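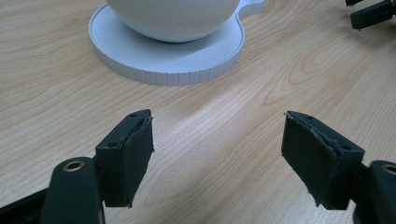 Negin Heydari
Tuesday, September 22, 2020

I've been asked a few times what I did with the little table, so I'll put it all in one thread. It's a small job and most of it was waiting.

The table is a Bekora, bought second-hand for the corner where the kids used to keep their Lego. I wanted a low-key spot for the figurines and the bits and pieces that go with them. They'd been living in an ice cream tub.

The top is pale with a lot of movement in the grain. I don't know for sure what timber it is. The seller said maple, my brother-in-law said birch, and I've stopped asking.

It came with two mug rings and a sticky patch where someone had put a label. The label glue came off with eucalyptus oil on a rag. I left it five minutes and wiped with the grain. Test a spot underneath first, mine was fine.

The rings took longer. I went over them by hand with 200 paper, which I wouldn't do again. It left scratches I could feel with a fingernail and I spent the next evening getting rid of them.

What I should have bought was a finer grade to begin with. The finish on top is thin and you don't need much bite to get through it.
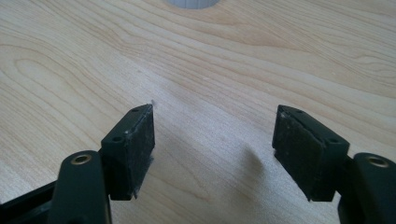

After that I went up to 800, dry, with a cork block, and didn't press. Wiped the dust off with a barely damp cloth and left it overnight.

Finish was Vumik, the matte one. Two thin coats, a day between them. The tin says you can recoat the same afternoon but our place is cold in September and I didn't trust it.

It went on a bit streaky along one side. I thought I'd have to redo it, but it evened out as it dried. You can only pick it when you get your head right down near the surface.

The colour hardly changed. A shade warmer, maybe. If you want it to stay pale, stay away from anything with an amber tint in it. I did a test on an offcut with some old Cevia oil from the shed and it came up the colour of weak tea.

Rounded corners are the reason I picked this one over the Imai table, by the way. The Imai was cheaper but had square edges at exactly toddler forehead height. 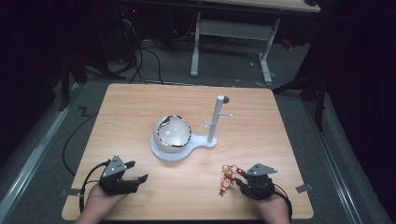
Storing the small stuff was the next thing to sort out. A tray just turns into another ice cream tub. I like the white 3D-printed stand much better for this, as the bowl and the post share one base and it all moves together when you dust. The bowl has a jagged dark rim like a cracked eggshell, and the post has two short pegs, one higher than the other, so a figurine can go on a peg and anything without a loop can go in the bowl.

If you're printing something similar, make the base wider than you think. My first go at a stand was a plain post on a small disc and it tipped over whenever something went on one side only.

Felt dots underneath too. The new finish is still soft and Vumik reckon it needs a few weeks before you leave anything heavy sitting on it.

Still to do: the underside, which I haven't touched, and one leg that needs its bolt tightened. I'll probably get to both in October.

Comments

Aarne Valtonen
Did you sand between the two coats or just go straight over?

Negin Heydari
Very light rub with the 800, then wiped it down. Took a couple of minutes.

Seija Savolainen
I had the same trouble with mug rings on our hall table. Never got them all out so there's a plant on it now.

Relu Vlad
Which felt dots? The ones I bought slid off in the first warm week.

Negin Heydari
Just the hardware store ones, Relu. I'll let you know how they go in summer.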